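Can a Robot Arm Tidy a Table Yet? Flat Objects in Household and Shop-Floor Clearing

Project report, Emside School of Engineering, taught master's programme

Summary

Clearing a surface is a common chore in homes, nurseries and shops. A person does it with little attention. For a machine with one arm and two fingers it splits into several problems, and the hardest of these in our work was lifting thin things that lie flat. This report describes a set of trials in which a collaborative arm, controlled by our program Vi, was asked to clear children's puzzle boards and similar items from a table and place them at a set point. We ran 667 clearing attempts, made up of 3,590 separate grasps. Vi could clear a table of blocks and boxes without help in most attempts. With flat boards it could not be left alone.

The work was limited to a single arm and a single gripper. No claim is made about two-armed machines or suction tools, both of which would change the results.

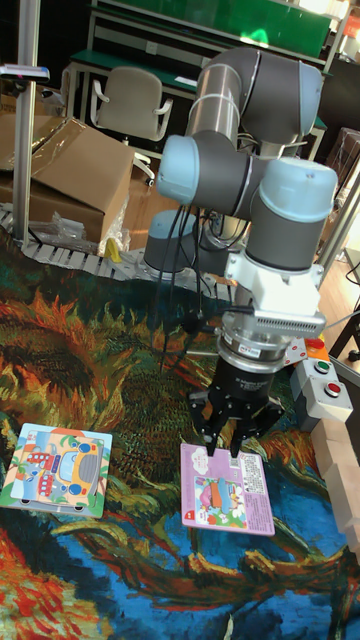

The trials were split into three groups. In the first, objects were laid out well apart, with their edges clear of each other. In the second, they were laid out at random angles, still without overlap. In the third, they could overlap or lean on one another. The third group is the closest to a real room at the end of a day, and it is the group in which Vi did worst.

An attempt was counted as a success only if every object reached the set point and nothing was dropped on the way. A grasp was counted as a success if the object left the surface and stayed in the fingers until it was released on purpose. The two measures give different pictures of the same machine. A high success rate for single grasps can still give a poor rate for whole attempts, as one dropped board is enough to fail the attempt.

The full text of the report follows. Appendices with the raw logs are held by the School.

Report on Clearing Trials with Vi
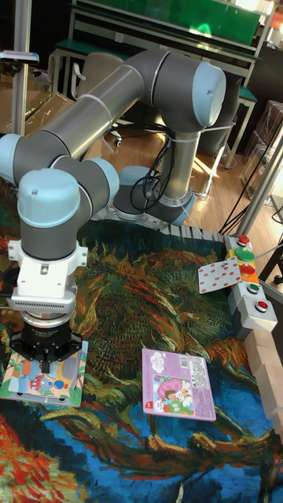 Vi project group, Emside School of Engineering
Submitted September 30, 2025

1. Background

The question behind the project was put to us by Lirberg, a firm that takes in used toys and games, checks them and packs them for resale. Its staff unload mixed crates on to tables and sort the contents by hand. Lirberg wanted to know whether any part of that sorting could be handed to an arm of a kind already on sale, with no change to the tables or the crates.

We widened the question to cover the home, as the same objects turn up there and the chore is nearly the same. The main differences are in what can be assumed. A shop floor can fix its lighting, mark out its tables and keep people at a distance. A home can do none of this reliably.

2. Equipment

The arm has six axes and is rated for work close to people. It carries a two-finger gripper below a wrist mount. The base stands at the back edge of the work area, facing the operator's side. Push-button controls, including a stop, are kept within reach at one side of the table.

Two pieces of software were used. Vi takes the camera view, picks an object, picks a grasp and moves the arm. Sindico, an existing logging tool used elsewhere in the School, records the joint positions, finger width and finger force through each grasp, and lets a reader step through them afterwards. All failure types in section 5 were assigned from Sindico logs by two members of the group working separately. Where they disagreed, the log was read a third time by both together.

The work surface was covered with a mat printed with a painting of sunflowers, in strong colours and with a great deal of detail. Many published tests use a plain surface. A patterned one is harder for the vision stage, and it is nearer to a rug, a tablecloth or a play mat. Light in the room was not controlled. Blinds were left as other users of the room had set them, and on bright days the parquet behind the table reflected a good deal of sunlight.

3. Objects

The object set was chosen from the kinds of item Lirberg handles most: wooden blocks, small cartons, picture puzzles on a backing board, and thin cards and books. All had printed or coloured surfaces apart from the blocks, which were plain wood. Several puzzle boards carried a cartoon vehicle on the front. Some items still had a label with a barcode, which we left on.

Thickness mattered more than weight. None of the objects was near the load limit of the arm.

4. Method

At the start of each attempt the objects were laid out by a member of the group following a printed plan. The arm began from the same rest position. Vi was then started and left to run. A time limit of 30 seconds was allowed for each grasp, counted from the moment the arm began to move towards the object. If the limit was reached, the grasp was logged as a failure and Vi went on to its next choice.

The operator did not touch the objects during an attempt. If the arm was stopped by hand for safety, the attempt was logged as stopped and kept in the totals. Leaving these out would have made the results look better than they are.

For flat objects Vi chooses between two approaches.

Edge grasp. The fingers come down at the border of the object, one finger is worked under it, and the other closes from above. This needs an edge that the vision stage has found accurately and some compliance in the arm, as the lower finger has to press lightly on the mat.

Slide and pinch. The fingertips are brought down on the face of the object and drag it towards the table edge until part of it overhangs. The overhanging part is then gripped. This works with very thin items but it takes longer, needs a clear path to the edge and can push other objects off the table.

5. Results

5.1 Blocks and cartons

These caused little trouble. Failures were mostly due to two blocks standing in contact, where the fingers had no gap to enter. Vi dealt with this in later trials by nudging one block aside before closing.

5.2 Puzzle boards

Boards were lifted reliably only when laid out well apart and with the edge facing the gripper squarely. Once the angle was random, the edge grasp became much less certain. The most common failure was for the lower finger to meet the side of the board and push it across the mat. The second was for the finger to ride up on to the face. In both cases Vi often tried the same grasp again in the new position, with the same outcome, until the time ran out.

Slide and pinch recovered a fair share of these. It was the slower of the two in every group.

A loose piece in a puzzle is a separate problem. If the lower finger went under the backing, the pieces stayed where they were. If the fingers closed on the puzzle face during a slide, a piece could be pulled out, and Vi had no means of noticing. We logged these by eye after the attempt. A person tidying up would see the piece at once and put it back.

5.3 Cards and thin books

Edge grasps on cards failed in most cases, as the finger is thicker than the gap it has to enter. A card leaning against something else was far easier than a card lying flat, provided that Vi recognised it as one object. It sometimes treated a leaning card as part of whatever stood behind it.

5.4 Vision

The patterned mat did lead to false edges, chiefly where a strong colour change in the print ran close to the border of a board. Retraining on views of the bare mat removed most of these. That fix is acceptable in a shop, where the surface stays the same. In a home it would have to be repeated for each rug.

Sunlight had a larger effect than expected. A bright patch crossing the table during an attempt could move the estimated edge far enough to spoil the grasp. Fixed lighting would be the cheapest single improvement at a site such as Lirberg's.

6. Discussion

For the shop floor, the answer is a partial yes. Blocks, cartons and other items with some height could be sorted by an arm of this type now, under fixed light, with a worker nearby to deal with whatever is left. The worker would spend part of the shift on flat items. Whether that saves money depends on the mix in the crates, and Lirberg holds those figures.

For the home, the present system is too slow and too narrow. It clears one table, from one fixed base, and it does not know where anything belongs. Putting objects at a single set point is the easy half of tidying. Sorting them on to the right shelf was outside our scope, and so was picking them up from the floor.

The gripper is the obvious part to change. Thinner fingertips, with one shaped as a blade, would help with boards and cards and would make block grasps slightly worse. A suction cup may lift a smooth card with ease but is likely to have trouble with the joints in a puzzle. We did not test either.

7. Further work

Trials with a thin fingertip are planned for November, using the same layouts so that the results can be compared directly. Vi will also be changed so that a failed edge grasp is not repeated from the same side. A check for missing puzzle pieces, comparing the board before and after the move, has been written but is not yet reliable enough to report.

The layout plans and the Sindico logs are available to other groups at Emside on request to the School office.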